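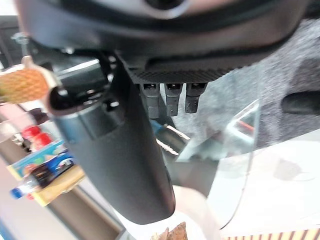
Home | Diary | Bench Notes | Links | Contact

December, written up by the night-shift tech

Well, the old incubator finally got its walking papers! I came in at 6 a.m. to find the Pedard sitting four degrees under its setpoint with the alarm chirping away, and the log says it had been doing that since a little after midnight. Third time this month. I moved the whole stability set over to the Stodia (all 29 racks, and my back knows about every one of them) and then went and made the worst coffee of my life.

The Stodia is a nice cabinet but it's fussy about humidity. You fill the reservoir with distilled, you close the door, it complains. You open the door, it complains more. I've learned to leave it alone for 20 minutes and go do labels, and when I come back it has usually sorted itself out. The manual says to run the pan dry once a month and wipe the probe with a lint-free cloth. I did that today, and the reading came up to 80 percent and stayed there right through lunch, so maybe I owe the manual an apology.

Spent most of the morning on the mapping study. We put loggers on every shelf, top corners and bottom corners and one in the middle, and I'm supposed to look for cold spots. The bottom left back corner is a cold spot. It was a cold spot last year too, and I wrote that down then, in red. I'm going to put a strip of tape there so we stop putting samples in it.

The Lavoie quote came in after lunch. It's for a two-door unit with separate controls on each side, which I want so badly I printed the drawing and stuck it over my desk. Delivery is quoted from their Denness warehouse and they want the door widths before they'll commit to a date. So out came the tape measure, and guess what, the hallway door is fine but the one by the autoclave is going to be tight with the handle on. We may have to take the handle off. I don't even want to think about the turn after that.

Label count for the day: 244, all by hand since the printer ate its ribbon again. My sevens look like ones by the end. I went back and crossed the sevens, European style, and now they look like sevens and I look fancy.

Other things. The floor by the sink is still sticky. Somebody took the good timer (the loud one!) and left me the one that whispers. The pH probe needs new storage solution and I keep forgetting to order it, so I'm writing it here: ORDER THE STORAGE SOLUTION.

Stodia was steady at my last check, door shut, no beeping. Tomorrow I pull the two-month samples, and I need to remember to bring a sweater for the cold room, the gray one with the pockets.

Back to top | Contact the author | Copyright, all diary pages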